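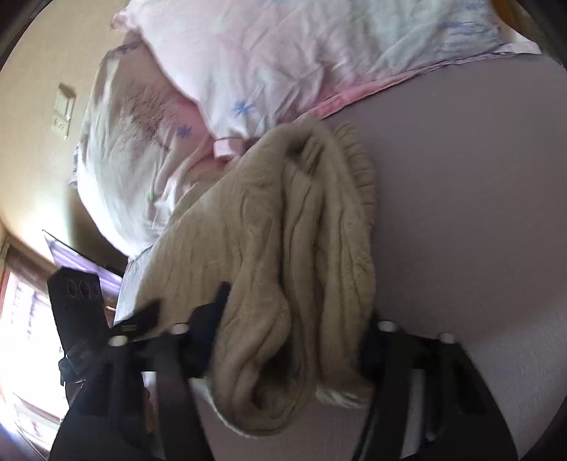
Search this site Go

Project report: what should our team buy next?
April 6, 2025

Okay, so our group had 3000 dollars to plan with and way too many opinions. The project is teaching a robot to tidy a bedroom (sweaters, blankets, all the soft stuff), and my part was the equipment plan. I figured it'd take one evening and a spreadsheet. Ha!

I started with the hand-held grippers, because that's where all our demonstrations come from. You squeeze the thing, grab a sweater, move it, and the camera records what you did. We have one and we pass it back and forth, so one person works while everybody else stands around eating chips. Sze-wing Leung wanted two more right away. I got quotes from Sonov and from Henriques, and Sonov came in lower, but their price left out the camera mount and the spare fingers. Once I added those in, the two were so close that I went with Henriques for the faster shipping.

Fabric turned out to be the part I'd ignored completely. A thick knit bunches up into a fat roll, and a fluffy blanket is a whole different problem: you pinch it and you're mostly holding fuzz. 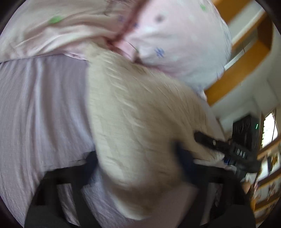 So I put finger pads on the list, in two different grips, plus a small pot of money for bedding and clothes from the thrift store. Tadeusz Stępień said we could all bring stuff from home, and we can, but I'd like to have things we don't mind stretching out of shape.

Then there's the arm. I really, really wanted the Prultenard! It's gorgeous and it would've eaten the entire budget before we bought a single cable. Undia rents theirs by the month, so I priced April on its own and left the next month as a maybe.

My final split is 2000 for grippers, pads and storage drives, and the rest for the rental and the thrift store pot. I should've asked for a repair line too. Sze-wing caught that the night before we turned this in, and we're still arguing over which drive to drop to pay for it.

Contact | Copyright 2025 | Back to top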